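Dropped Objects and the February Stoppage: Your Questions

Since we posted the short note on the Starnireck home page we've had a lovely pile of messages, and a lot of them ask the same things. So we've gathered the answers in one place. If yours isn't covered, write to Beverley Haslam at the Farkport workshop. She reads everything, and she loves a good fault.

What went wrong?

The gripper let go of things it was supposed to be holding. It would close on an object, lift it, start across the table and then open by itself partway. On the first bad day it did this four times before lunch, and the arm carried on to the drop point every time as if it still had something in its fingers.

The second half of that is the part we took most seriously. A dropped toy is a nuisance. An arm that believes it is carrying something when it isn't will go on to do the next step, and the next, and you can end up a long way from where you thought you were.

Was anyone hurt?

No. Nobody was inside the marked area and the objects were light. We stopped all runs the same afternoon anyway and kept them stopped for seven days while we looked.

What was the cause?

A cable! We spent two days sure it was software (we had changed the grasp settings the week before, so of course we blamed those) and it was the signal cable to the gripper. It had been routed a little too tightly past the wrist. When the wrist turned far enough in one direction the cable pulled, the connector lost contact for a fraction of a second, and the gripper controller restarted. Our controller opens the fingers when it restarts. So every drop was a tiny power-up routine happening in midair.

Once you know that, the logs are wonderful to read. Every single drop lines up with the same wrist angle.

How did you find it?

Beverley sat down one Sunday with the log files and a pot of coffee and sorted the drops by joint position instead of by time. By time they looked random. By wrist angle they made a neat little cluster. On Monday we turned the wrist slowly through that range with the fingers closed on a sponge, and out fell the sponge.

Why didn't the robot notice it had dropped something?

We only checked for a grasp once, right after the fingers closed. If that check passed, the program took it as settled until the release command. That was our design mistake, and it would have bitten us sooner or later even with a perfect cable.

What has changed?

The cable now has a proper loop of slack at the wrist and a clamp on each side of the connector, so any pull goes into the clamp. The controller no longer opens the fingers on restart – it holds position and waits for a person. And the program asks "am I still holding this?" every 300 milliseconds during a move. If the answer is no, the arm stops where it is and the light goes yellow.

We also added the wrist cable to the start-of-day check. Wiggle it, look at the connector, sign the sheet.

Doesn't holding on after a restart create a different hazard?

Great question, and three people asked it. Yes, it can. If somebody's finger were in there, you would want the gripper to open. We thought about this for a long while. Our answer is that hands don't go between the fingers while the arm is powered, full stop, and there is a manual release on the gripper body that works with the power off. On a machine where people hand things directly to the gripper we'd choose differently. Please don't copy our setting without thinking through your own table.

How did you test the fix?

With a great many pick-and-place runs. We did 662 of them after the repair, with the wrist deliberately sent through the bad angle on every trip. We used soft, awkward objects for most of it, because those are the ones that slip quietly. A hard block makes a bang when it lands and everybody looks up. Something floppy can go down without a sound.

The usual setup is an object, an open pot and a stretch of bare table in between. 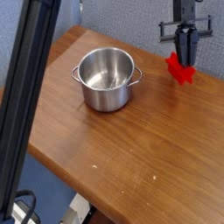
The holding check had no false alarms on hard objects. On soft ones it had a few at first, when the material squashed and the fingers closed a bit further than expected. We loosened the threshold and repeated the whole set, and it behaved beautifully.

Did the fault ever come back?

No drops from a restart since the repair. We have had ordinary slips, as everyone does, and the arm stopped for each of them, which made us very happy.

I have a Penrose arm with a similar wrist. Should I worry?

Go and look at your cable! Turn the wrist to both ends of its travel, slowly, with everyone clear, and watch whether anything goes tight. It takes a couple of minutes. If the cable looks like a guitar string at either end, give it some slack before your next run.

Can I get the logs?

Yes, please take them. They're in the Greltura folder on the downloads page, with a short readme on what the columns mean. The drops are flagged. Try sorting by time first, so you can be as puzzled as we were.

Who should I tell if I see something odd at the workshop?

Press the stop button first, then tell whoever is on the desk. You don't need to be sure. We would much sooner restart a run than read about it in the log later. Leave the object where it fell, too – where it landed is useful to us.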